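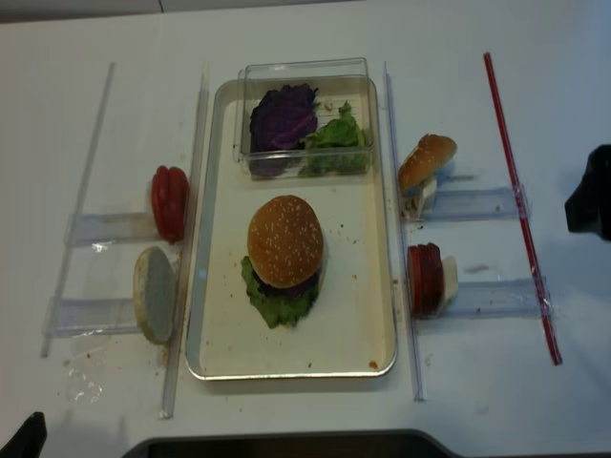
Purple cabbage goes in slaw and slaw goes on the side, and whoever puts it in a burger in whole leaves has never had to eat one in a car. So went the first comment under my last burger post, and I've been chewing on it ever since (sorry). I get it! A whole leaf is springy, it slides, and if you bite it wrong the entire thing comes out the back of the bun in one piece. But I love the crunch and I love the color, and I'm not giving it up, so this gallery is my very long reply.

Burger Layers, May 2018
Filed under: Kitchen, Lunch, Opinions

A few notes on what I like between two halves of a sesame bun and in what order, for everybody who has written in since the Gristwood picnic asking how I keep the lettuce from going limp. Short version, keep it away from anything warm until the last second. Long version, keep scrolling.

Let's start with the greens. I want the ruffly kind of lettuce, never iceberg, and I want it bigger than the bun so the frilly part hangs out all the way around. Wash it the night before, spin it, roll it up in a dish towel and leave it in the fridge. If you wash it right before lunch you'll be shaking water onto everything and the bottom bun soaks it up like a sponge.

Cabbage is easier. You want the inner leaves, which are thinner and curl more, and you can flatten a stubborn one by pressing down on the thick rib with the heel of your hand until it gives. Mine come from the farm stand out at Mwakyusa, where a small head was 2 dollars last time, and a small head will get you through a whole lot of burgers. Keep the two kinds of leaves side by side in one container and you don't have to go hunting through the crisper with greasy fingers.

Tomatoes next! I cut them thicker than most people do, and I salt the slices on paper towels for a few minutes before anything gets built. Then comes the big argument, tomato over the cabbage or tomato under it? I was an over person for years. Then I tried it the other way at a cookout in Dimitz and 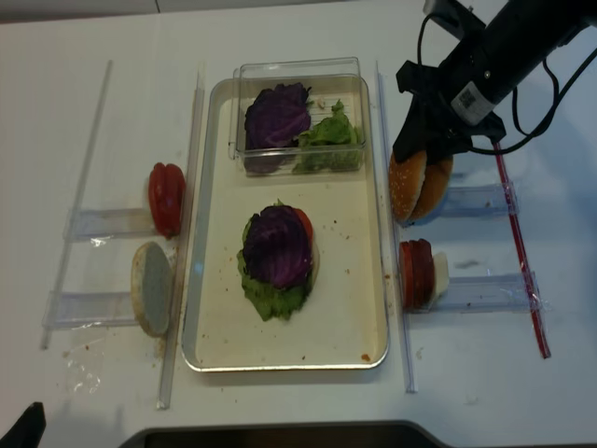 I have been an under person from that afternoon on. The cabbage leaf sort of cups the tomato and holds it down, and you get way less sliding when you pick the thing up. Try it once and tell me I'm wrong. (Somebody will. Somebody always does.)

Cheese I go back and forth on. When I do use it I like a mild white slice, nothing that fights with the cabbage, and I put it where it can touch whatever is warm. If you're having a burger that's all salad, you can leave it off and not miss it, or go the other direction and double up. I had a Liltero phase last winter, which is a sort of tangy spread I buy in the 300 gram tub, and it does glue the lettuce to the bun really nicely if you're careful not to overdo it. A teaspoon. Two if you're me.

Now the bread. Toast the cut faces only. I do mine face down in a dry pan, around 4 minutes on low, and I don't walk away because I have burned more buns than I want to admit on the internet. Then stand the halves up on their edges while you get everything else ready. If you lay them flat on a plate while they're still warm they steam themselves soggy on the bottom, and there goes all your toasting. Same with tomato slices, stand those up too and they don't sit there in a puddle of their own juice.

And work on a tray! A big one with a rim. Sesame seeds and crumbs go everywhere no matter how neat you are, and it's so much nicer to carry one tray to the sink than to wipe down the whole table.
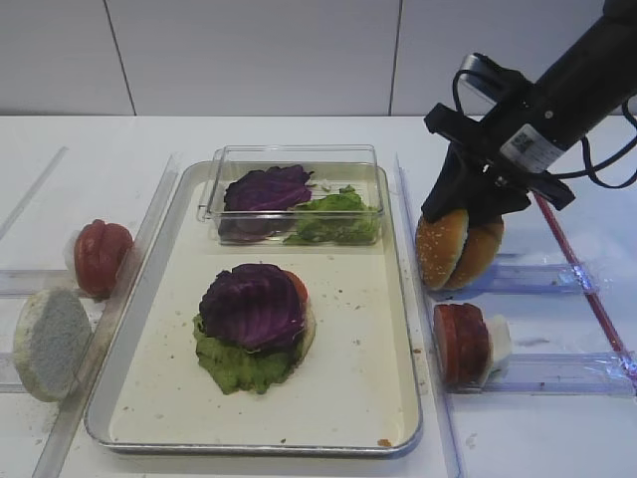
Lettuce on the bottom, tomato peeking out behind the cabbage, and a sesame bun standing on its edge.

One more thing about the top bun, then I'll let you go eat. Put it on straight down and press very gently with a flat hand. Don't twist it! Twisting is how you end up with the cabbage pointing one way and the tomato pointing another, and then you have to lift the lid and start over, and the lettuce never looks as good the second time.

I still owe you the pickled version with the cabbage soaked overnight in vinegar and a little sugar. It needs a better photo than the one I have, so give me a week or two. Comments are open below, cabbage haters included.

Filed in: Burgers, Cabbage, Sandwiches
Older: Potato salad three ways
Newer: What to do with the other half of the cabbage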